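Section 4. Running the Two-Arm Demonstration on an Open Day

Read this section after the workstation has passed the start-up checks in Section 3. It covers the simulated two-arm cell as shown to visitors on the Stekel hall screens. Allow 38 minutes for the full visit, including questions.

4.1 Before the group arrives

1. Log in at the presenter desk with the visitor account. Do not use the engineering account. It leaves the scene editor open.
2. Load the scene called Wutater. Loading takes up to 145 seconds on the older desk.
3. Set the arm speed to 2 on the presenter dial.
4. Open the close view on the left screen and check that the ring, the stands and the block are drawn with shadows. If shadows are missing, reload the scene.
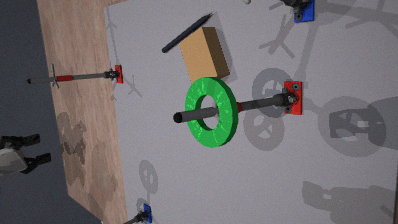
5. Turn the sound down on both screens. The presenter's microphone picks it up.
6. Place the visitor controller on its shelf and press the round button once. The light turns green.

Note: The controller pairs with one desk only. If the light stays amber, ask Necati Güneş at the Irex counter for the spare.

4.2 Opening the visit

1. Bring the group in and let them find a place along the rail.
2. Switch the right screen to the overhead view. Point out the two arms, the table and the mat, and say which arm you will be driving.
3. Explain that everything on the screens is simulated. Visitors often ask where the real table is.
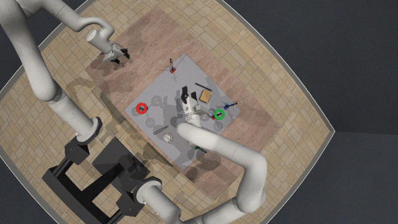 4. Move the chosen arm a short way in each direction, then stop. Wait for the picture to settle before you go on.
5. Open and close the gripper once.

Caution: Do not drive both arms toward the center of the mat at the same time. The collision guard will pause the scene, and a restart loses your place.

4.3 Letting visitors drive

1. Choose one visitor at a time. Children under ten need an adult beside them.
2. Change to the room view. New drivers judge height better from the side than from overhead.
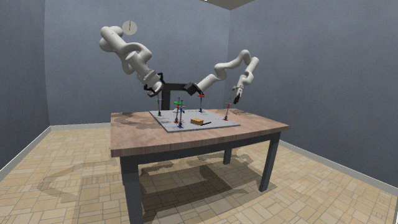
3. Hand over the controller with the strap on the wrist.
4. Ask the visitor to bring one gripper above a post and hold it there. Save ring handling for the second turn.
5. End the turn after 200 seconds. The desk beeps once.

Note: If an arm folds back on itself, press Home and hold it until the arm stops moving. Letting go early leaves the arm where it is.

4.4 Changing drivers

1. Take back the controller and wipe the grips.
2. Return to the overhead view so the waiting visitors can follow.
3. Check where each gripper is before you pass the controller on. Press Reset Objects if a ring or the block has left the mat.

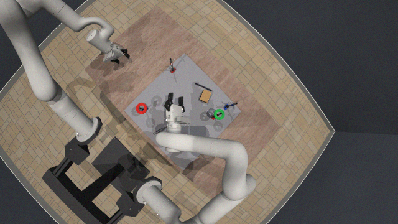 4. Read the next name from the sign-up sheet.

4.5 Closing down

1. Press Stop, then Save Log. Use the group name from the booking form.
2. Close the scene and sign out of the visitor account.
3. Put the controller on charge. A full charge takes over 2 hours.
4. Report faults to Genalyn Lagman, Karabulut support desk, with the log name and the step you had reached.

Section revised November 17, 2020. Replaces the June sheet.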